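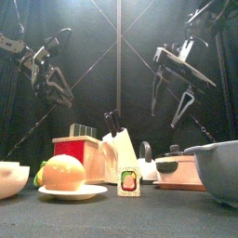

桌面上的玩具厨房用品,左右各有一支机械臂。

Jerkora市议会新闻办公室 场地与发布流程安全检查表(附批注)

检查日期:2024年6月19日
检查地点:Wakley楼新闻发布厅、后台准备间、媒体工作区
检查人:Elsa Laaksonen
陪同:Ilari Tuominen(新闻办公室)、Eetu Turunen(楼宇管理)
抄送:Annapurna Bangera、Josefien Verschueren

填写说明:每项填“合格”“不合格”“待查”或“不适用”。批注由检查人填写,被检查部门可以在文末回复,不得在表内改动。上一次的表格里有几处批注被人换成了更客气的说法,这次我自己留了底稿。

一、出入口与疏散

1.1 正门通道畅通
合格。
批注:检查当天没有发布会,通道当然畅通。我想看的是首长宣布人事任命那种日子,摄影记者把三脚架从门口一直支到第一排的时候。请新闻办公室下次提前通知我,我在开场前来。

1.2 侧门可从内侧直接推开
不合格。
批注:侧门装了门禁,里外都要刷卡。Tuominen先生解释说,这是为了防止记者在发布会结束后跟着发言人进走廊。我理解发言人不愿意在走廊里被追问,可疏散门归疏散门。断电后门锁是否自动释放,现场没有人能回答,Turunen先生答应查图纸。图纸我要看,门我也要看着它在断电时打开。

1.3 疏散标志清晰可见
不合格。
批注:讲台后方那块新背景板把左侧的标志挡住了一半。背景板上的口号已经换过两回,标志的位置一直没有人管。

1.4 核定容量张贴在入口
待查。
批注:贴出来的数字是33,贴纸右下角写的却是旧厅的房间编号。旧厅和现在这间不是一个房间,面积也不一样。谁把它从旧厅揭下来贴到这里的,问了一圈没有结果。重新核定之前,请按33执行,包括站着的人,包括自称“只待五分钟”的议员助理。

1.5 无障碍通道
合格,有保留。
批注:坡道达标。坡道尽头放着一摞宣传册,搬走后才达标。我走的时候它们还没有搬回去,我不敢保证之后也是这样。

二、讲台、灯光与背景

2.1 讲台稳固
合格。
批注:用力推过,没有晃动。

2.2 讲台高度可调,调节机构有效
不合格。
批注:只能升,不能降。据说是因为上一任发言人个子高,之后就没有再调过。现在垫脚用的木箱没有防滑面,四边也没有标识。有人踩空过吗?登记簿上没有记录。登记簿上什么记录都没有,这本身就让我不大放心。

2.3 顶灯悬挂件有二次保险绳
部分合格。
批注:供应商Hinds的安装证明上写“全部加装”。我抬头看,有4盏没有。证明的签字日期在安装日期前面,请Hinds派人来解释,顺便把保险绳带来。

2.4 灯具表面与幕布间距
待查。
批注:梯子被借走了,够不着。新闻办公室建议我“目测合格”,我没有采纳。

2.5 旗杆底座
合格。
批注:底座配重足够。旗子的先后顺序不在本表范围内,请不要再拿这个问题问我。

三、电气与线缆

3.1 地面线缆有盖板
不合格。
批注:讲台前有盖板,媒体席后排没有。后排坐的多半是地方小报和网站的人,前排是电视台。我不认为绊倒的风险会按发行量分配。

3.2 配电箱前方无遮挡
不合格。
批注:配电箱前停着一台碎纸机和两箱待碎文件。Turunen先生当场把碎纸机推开了。文件他没有动,说要先问新闻办公室。请尽快问。

3.3 插线板不串接
不合格。
批注:媒体工作区靠窗一侧串了三级,最末一级上接着咖啡机。咖啡机是谁的,没有人承认。已拔除,贴了红签。

3.4 便携电器检测标签在有效期内
部分合格。
批注:提词器的标签去年12月到期。Tuominen先生说提词器“基本不用”。我看了上个月的发布会录像,发言人从头到尾盯着它。

3.5 备用电源试运行
待查。
批注:试运行要断一次主电,新闻办公室请求避开工作时间,也请求避开周末,理由是周末可能有突发新闻。剩下的时间请你们自己找出来,发给我。

四、消防

4.1 灭火器在位、压力正常
合格。
批注:在位。发布厅那只被放到了幕布后面,理由是镜头里不好看。已经放回墙上挂钩。希望它在下一次直播时还在那里。

4.2 烟感探测器无遮盖
不合格。
批注:后台准备间的探测器套着一个塑料罩,边缘有积灰,看样子套了不短的时间。准备间禁止吸烟,墙上有告示。我不打算推测原因,罩子已经取下,由楼宇管理保管。

4.3 演练记录
不合格。
批注:记录显示去年演练过一次,参加人签名齐全。其中一位签名的同事,那一天正在Ellier市随团访问,新闻办公室自己还发过新闻稿和合影。请Bangera女士核实这份记录是怎么来的。我不接受“补签”这个说法,补签也得人先在场。

五、发布流程中的安全事项

这一部分是今年新加的,新闻办公室认为不属于安全检查。议事规则小组的意见是列入,我照章检查。

5.1 有明确的现场负责人
不合格。
批注:我问了三个人,得到三个名字,没有一个人说自己。新任通讯主管上任以后分工表撤了下来,说要出新版。新版还没有。新主管在上任当天接受采访谈了很多事,谈到了前任,谈到了自己的幽默感,分工表没有谈到。

5.2 紧急情况下有权中止发布会的人员已书面指定
不合格。
批注:口头答复是“看首长的意思”。如果首长正在台上讲话,烟感响了,谁去叫停?Tuominen先生想了一会儿,说应该会有人去。请写下名字。

5.3 记者签到表与实际人数核对
部分合格。
批注:抽查了最近一次发布会。签到名单和座位图对不上,差2人。新闻办公室认为是“提前离场”,但离场一栏是空的。疏散点名要用这张表,写不准就等于没有。

5.4 对外发布的安全信息与检查结果一致
不合格。
批注:网站上写着发布厅“已通过全面安全检查”。这句话登出来的时候,检查还没有开始。请撤下。我后来又收到一份修改稿,写的是“检查进展顺利”,也请不要登。检查有没有进展由我来写,登在这张表里。

5.5 整改经费有着落
待查。
批注:我在预算附件里找到一笔3,177欧元的支出,名目是“发布厅安全升级”,付款已完成。问升级了什么,对方给我看了那块背景板。背景板没有防火等级标签,见1.3。发票和验收单请Verschueren女士调出来,我希望看到原件。

六、整改期限

立即处理:1.2、3.3、4.2。侧门在门锁问题查清以前,凡有发布会必须派人值守,值守人不得兼做话筒传递。
下次发布会之前:1.3、2.2、2.3、3.1、3.2、5.1、5.2。
下次议会全体会议之前:其余各项,含全部“待查”。

“已转相关部门”不算整改。照片可以作为佐证,但请拍现状,去年交来的照片里有一张窗外在下雪,报的却是夏天的整改。

七、被检查部门回复

新闻办公室(Ilari Tuominen):
总体接受。对5.1有不同看法,分工正在优化之中,过渡期由团队共同负责。背景板的采购在新主管到任前就已启动。咖啡机不属于本办公室。另外希望批注的语气可以再斟酌一下。

楼宇管理(Eetu Turunen):
侧门图纸已找到,标注为断电释放,实物没有测试过。梯子已追回,放在值班室。配电箱前的文件还在,仍未收到答复。

检查人补充:
“团队共同负责”在5.1栏仍按不合格计。语气斟酌过了,维持原文。侧门断电测试请Turunen先生定时间,我到场。Hinds方面至今没有回电话,保险绳装好以前,那4盏灯下面不要排座位。

签字:Elsa Laaksonen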